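# The second banana gets his evening

Sunday, January 18, 2026

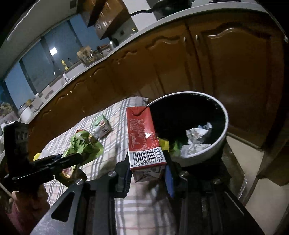 *Red and white carton, small print side up.*

I spent Friday night at the Poirier, which was showing two Clifford Hiebert pictures back to back for anyone willing to sit on those seats for 198 minutes. I was willing. My lower back has since filed an objection.

If you don't know Hiebert by name, you know the shoulders. He has played the worried brother-in-law, the desk sergeant, the man who sells the hero a bad car. In *Movska* he gets 3 scenes and a hat, and I'd still argue the movie belongs to him. Gordon Grewal has the lead and does a lot of staring out over water. Then Hiebert comes in, asks if anyone has fed the dog, and the whole room wakes up.

The second feature was *The Rumel Letters*, which I hadn't seen since college and remembered as a masterpiece. Well. It's a decent movie with a terrible wig in it. Rhonda Beaudoin is wonderful as the widow, and the long supper scene between her and Hiebert holds up fine — they mostly pass each other dishes and say nothing about the letters. The last half hour is people running up stairs.

Darlene Campbell introduced both films and kept it short, bless her. She mentioned that Hiebert has 121 screen credits and top billing in 2 of them. One of those was a comedy about a ferry, so I'm not sure it counts.

Colton Hawthorne came with me and slept through most of *Movska*, then had opinions about the ending all the way to the parking lot. He wants to go back in August when they run the Jasard thrillers. I said I'd think about it, and that I'm bringing a cushion.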